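3.2 Draining and placement of hand-washed cups

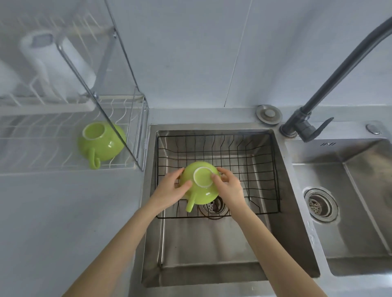 Figure 2. A green ceramic mug held upside down over a wire rack in the main basin.

Cups and mugs were the items most often washed by hand in the Treverside households, including those that owned a dishwasher. Participants gave two main explanations in the interviews. A mug is used many times in a day and is wanted again before a machine load is full, and people often have a favourite one that they do not wish to wait for. For this part of the study we were interested in what happens between the end of rinsing and the return of the mug to its shelf or hook, a stage that earlier work on domestic washing-up has tended to treat as a single step called "drying".

We divided this stage into three parts: draining, resting and putting away. Draining covers any time in which the item is held or tilted over the basin. Resting begins when the hands leave the item and ends when it is next picked up. Putting away includes any use of a tea towel. The divisions were agreed after a trial round of coding on the Trastwood recordings, in which two coders had disagreed most often over the point at which draining ended. Some people lower a mug towards the rack, lift it again and turn it before letting go, and we settled on counting all of this as draining.

Figure 2 shows the two-handed hold that we coded as type B. The mug is inverted, with a hand on each side of the body and the foot ring facing up. In a type A hold, one hand grips the handle and the mug is turned by the wrist. Type B was used more often by participants who placed their mugs on a rack inside the basin, and type A by those who used a separate rack on the worktop. We think the height of the rack explains much of this difference. To set a mug down inside a basin, the hands have to go below the level of the worktop, and a handle grip then brings the knuckles close to the side of the rack.

The design of the rack also matters. Grid racks with a square mesh, like the one in Figure 2, support the rim of an inverted mug at several points, so it can be set down almost anywhere. Racks with long parallel wires need more care, and a small cup may lean or slip between two wires. Participants using wire grids spent less time adjusting an item once it had touched the rack. Several of them also said that they liked being able to see the drain through the mesh, as scraps of food could be spotted and cleared without lifting the rack out.

Double sinks gave rise to a further set of habits. Where a kitchen had a main basin and a smaller one beside it, we had expected the rack to be kept in the smaller basin, leaving the larger one free for washing. This was the arrangement recommended in the leaflet that Sultance gave to all taking part. In practice, many households did the opposite. The larger basin held the rack and the smaller one was kept clear for rinsing vegetables, emptying teapots and similar short jobs. People who worked in this way usually washed each mug under a running tap, with no bowl of water, and moved it straight on to the rack.

Resting times varied a great deal. The longest was 72 hours, for a mug left on the rack over a weekend away, and this case was removed from the analysis. Among the remaining items, mugs rested for longer than glasses and for much longer than pans. Only nine participants dried mugs with a towel as a matter of routine. The others let them dry in the air, and in many cases the resting stage ended only when somebody wanted another drink, so that the mug was never put away at all. Under our scheme these were coded as "direct reuse".

The foot ring deserves a short note. On many glazed mugs the ring on the underside is left bare, and the shallow hollow inside it can hold a small pool of water when the mug is upside down. Participants dealt with this in different ways – some shook the mug or tipped it to one side before setting it down, while others wiped the base with a thumb. Most did nothing, and the water was still there when the mug was next picked up. Fu, the second of our field sites, had the highest share of wiped bases, possibly because the kitchens there had open shelves and drips on to the shelf below were noticed.

Two limits should be kept in mind. Participants knew that their washing-up was being studied, and may have been tidier than usual. The coding scheme was also built around single items, and it does not deal well with mugs that were stacked or moved in pairs. The placing of plates and bowls, where stacking is far more common, is taken up in Section 3.3.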